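難民・避難民の家族を食卓から支える「ニッシデの食卓」、8月より受け入れを拡大します

報道関係者各位

蝉の声がにぎやかな季節となりました。日ごろより私どもの活動に温かいまなざしを向けてくださる皆さまに、心より御礼申し上げます。

難民支援団体ニッシデ(Nisside)は、故郷を離れて暮らすご家族に食料と相談の場をお届けする取り組み「ニッシデの食卓」について、8月より対象を301世帯に広げることといたしました。これまでお待ちいただいていたご家族にも、ようやくお声がけができます。長くお待たせしてしまったことを、まずはお詫びしなければなりません。

住まいが決まり、役所の手続きがひととおり済んでも、暮らしはなかなか落ち着かないものです。買い物ひとつとっても、原材料の表示が読めない、宗教上口にできないものが入っているかどうか分からない、といったお悩みを毎週のように伺います。お子さんが学校で覚えてきた言葉を頼りに、お母さんが棚の前で長いこと立ち止まっている、そんなお話も一度や二度ではありませんでした。

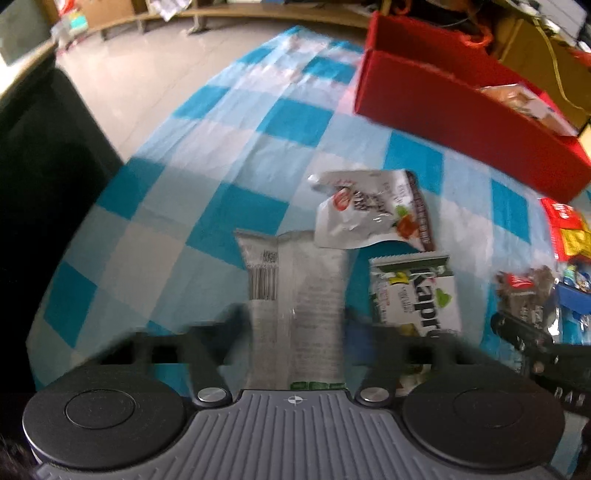
このたびの拡大では、お渡しする食料を事前にご家族と相談して決める方式に改めます。申込書には、食べられないもの、食べ慣れているもの、台所にある調理器具などをお書きいただきます。用紙は母語でご記入いただいてかまいません。翻訳は協力団体のトレキア(Trekia)が引き受けてくださることになり、私どももたいへん心強く思っております。

配布は毎週金曜日、フリソフ会館(Flisov)の1階で行います。お渡しだけで終わりにせず、お茶を飲みながらゆっくりお話しいただける席もご用意しますので、在留手続きのこと、お子さんの進学のこと、どうぞ何でもお聞かせください。お一組あたりの相談時間は60分です。足りなければ翌週に続きをいたしましょう。

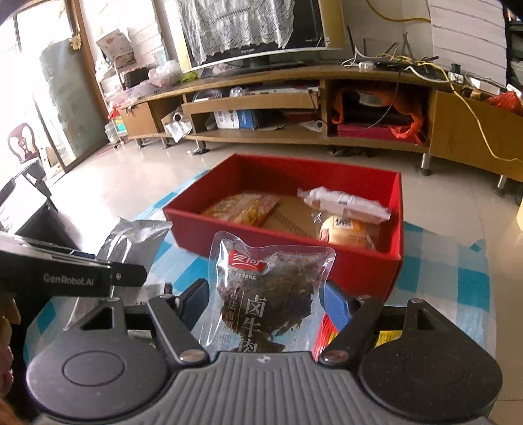 運営費には、ニコロフスキ基金(Nikolovski)からの助成と、966名の方からお寄せいただいたご寄付を充てさせていただきます。お手紙を添えてくださった方も多く、事務所で読み上げては、みなで胸を熱くしております。

事業責任者のニー・ハー(Nhi Hà)は、次のように述べています。

「私の両親も、船で海を渡ってきた人たちでした。母は着いたばかりのころに近所の方からいただいたお米の話を、今でも楽しそうにしてくれます。量のことよりも、その方が玄関先で名前を聞いてくれたのが嬉しかったのだそうです。受け入れの制度については国や自治体にお願いしたいことがまだたくさんあり、それはこれからも申し上げてまいります。そのうえで、目の前のご家族のお名前をきちんと覚える団体でありたいと思っています」

なお、ニッシデでは自治体に対し、相談窓口の通訳を増やすこと、住居支援の期間を2年に延ばすことを引き続き要望してまいります。

取材をご希望の方は、ニッシデ広報担当まで事前にご連絡ください。ご家族の安全のため、お顔やお名前の掲載についてはご本人の同意を必ず確認させていただいております。お手数をおかけいたしますが、何とぞご理解を賜りますようお願い申し上げます。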